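Filed under: Lab Notes / Simulation / Manipulation

Kitchen Counter, Take Two: a small gallery from the Pitik project

Hi again! A few of you wrote after my last post asking what we've been up to since the grant came through, so I'm putting up a gallery page. It's a short one (a single picture, sorry, the rest are waiting on Zdenka's okay) but I've got plenty to say around it, so get a coffee.

Quick catch-up for anyone new. Pitik is our project on teaching a two-armed robot to sort things on a kitchen counter, and we do nearly all of the training in simulation. We wanted to know one thing this summer: if you keep changing how the counter looks while the policy is learning, does it get better at picking things up on a counter it has never met? Everybody says yes. We wanted to see how much, and we wanted to see which changes matter, because rendering all those countertops eats up our machine time like you wouldn't believe.

Tiziana Sala built the counters. She did a dark stone, a butcher block, a speckled laminate, a plain white that looked like a bathroom, and a veined marble that she is very proud of (as she should be!). Zakhar Melnychuk wrote the part that shuffles containers and produce between runs, and I did the training and most of the complaining. 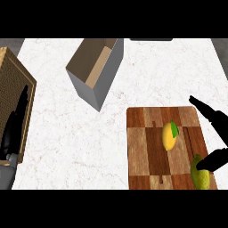

Our test scenes were picked to be annoying, and that was my job, so I had a great time. One kind of annoying is distance: the target sits far over on one side and only one arm has any business going for it. Another is a busy background right under the target. We got both with the marble counter and the checkered cutting board, where the lime is down near the corner of the board with the right gripper open at it, and the basket is way over on the left with the other arm. The lemon still has its leaf on, which Zakhar insisted on, and I fought him over it and lost. I'm glad I lost! Leaves mess with a policy that has only ever learned "smooth yellow oval," and I'd much prefer to find that out in the simulator.

Okay, results. We gave each policy 70 test runs on counters it hadn't trained on. The one that trained on a single countertop managed 22 good placements. The one that trained with all the counters shuffled got 48, and I may have yelled a little in the hallway when that number came up. A good placement means the fruit ends up in the right container and stays there until the clock runs out. Dropping it in and knocking the container over doesn't count, and yes, we had to write that rule down after an early round.

The part I didn't see coming was the lighting. We spent 11 days on lighting changes, with warm bulbs and cold bulbs and a low evening sun that Lesia Kuzmenko tuned by hand, and they barely moved the score. Swapping the surface under the fruit did almost all the work. My guess is that our policy was leaning on the edge between the object and whatever it's lying on, so when that edge looked different it got lost. It's a guess for now. Lesia thinks it has more to do with how we crop the input, and she's running that check next.

Things that still go wrong, for the people who always ask:

Round fruit near the rim of the board. The lower finger gets there first and nudges the fruit before the upper one closes. Limes are the worst for this, oranges are a bit kinder.

Handing over between arms. It works in 10 of our practice layouts and falls apart in pretty much any other, so I left it out of the numbers completely.

Tall containers. The policy likes to let go too early and I don't have a fix yet, so if you've dealt with this please write to me!

Next up we're moving the best policy onto the real arms, and Arsen Marchuk has been clearing bench space for it. I'm hoping to have the first real counter results in December. Zdenka Popescu is also writing up the surface swapping as a short paper, and once she's happy with the draft I'll link it from this page along with the missing pictures.

Posted 2022-08-18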